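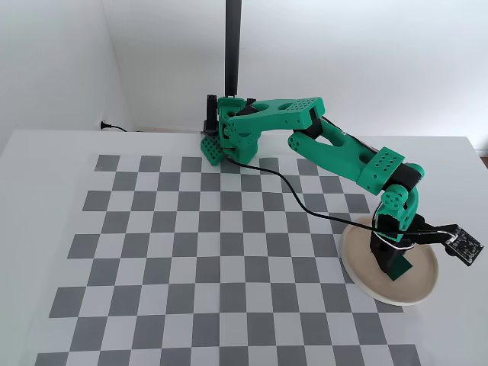

A 3D-printed arm with its gripper over the plate on the Retholm test table.

Mustonen releases Retholm 4, planning and control software for low-cost robotic arms

PLOMDALE, 2020-04-14. Mustonen today announced the general release of Retholm 4, the latest version of its software for small robotic arms used in teaching and research. The release brings camera calibration, grasp planning and motor control together in a single program, which runs on an ordinary laptop.

Earlier versions required users to measure the position of the arm by hand and enter the figures in a separate file. Retholm 4 works out the position of the camera and the arm from a printed checkerboard laid on the table. The full routine uses 11 arm positions and can be repeated whenever the camera is moved.

"Our users build their own arms, and no two of them are quite alike," said Nazareno Tedesco, head of software at Mustonen. "The program has to learn the arm it has been given, including the small errors that come from printed parts."
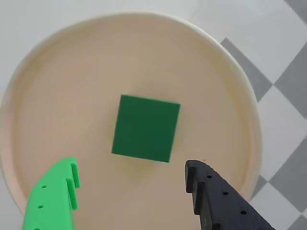

Green cube on the plate, with the gripper fingers open on either side.

The grasp planner has been rewritten for this version. It estimates how far an object is turned in relation to the fingers and corrects the wrist angle before the gripper closes. Users may set a limit on finger speed and may inspect each planned movement on screen before it is sent to the motors.

Retholm 4 was tested at the company's laboratory in Clundundale, where 900 pick-and-place runs were recorded with cubes and shallow dishes. The recordings will be made available to registered users without charge.

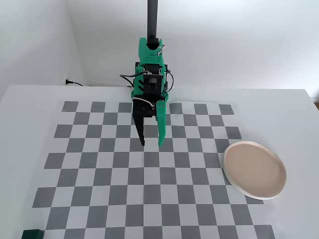

The open gripper above the checkerboard mat, with the plate to the right.

"Students can follow a movement from the camera picture to the motor command in one window," said Howard Treloar, who leads the teaching programme. "We have kept the settings few and the wording plain."

A trial version was supplied to 100 teaching laboratories. Their comments led to clearer error messages and a new command that returns the arm to a safe resting position.
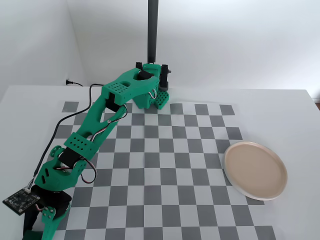

Availability

Retholm 4 may be downloaded from the Mustonen website by all current licence holders. Teaching licences remain free of charge. An update adding support for two arms on one table is planned for September.

Press contact: Evaristo Costa, Mustonen Press Office, Plomdale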